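Rekico Sorting Cell: Questions Before You Buy

What does the basic package cost?
The starter package is 2,498 dollars for the table kit: two bins, clamps, mounting plate, cables and the setup guide. The arm and gripper are quoted separately by Tikkanen, our partner for hardware, and the price depends on the reach you need.

Can I use an arm that I already have?
In most cases, yes. Send us the model name and the controller version before you order. If your arm is on the Tustbridge list, you can take the reduced kit for 1,639 dollars.

How much space should I plan?
Please plan a strong table and free room for the arm to turn. Many customers measure only the bins and forget the hoses and cables, which also need space when the arm moves. Keep a place nearby for the handheld controller, so the operator can reach it without bending over the bins.
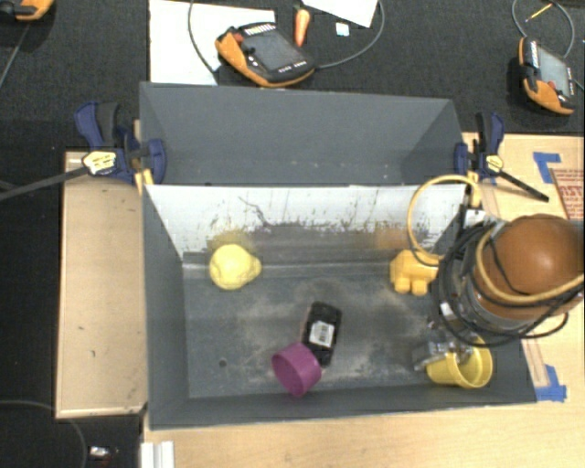
We also advise to decide early if the table will stay in one room. Clamped bins are easy to move, but after each move you must do the calibration again, and this takes about 59 minutes.

Which costs do people forget?
Mostly the replacement of bins. The walls get scratches from daily picking, and this is normal wear, not covered by warranty. We suggest to keep 200 dollars per year for bins and tape. Test objects are not included. Simple toys and plastic cups are good enough for the first months.

Is the software a subscription?
Stelutel is paid once, together with the kit. Updates in the first year are free. After this you can continue with the old version or pay for the new one.

How long is the delivery?
Usually four weeks for the kit. The arm can take longer, so please order it first. Schools that want to start in September should ask for a quote in March.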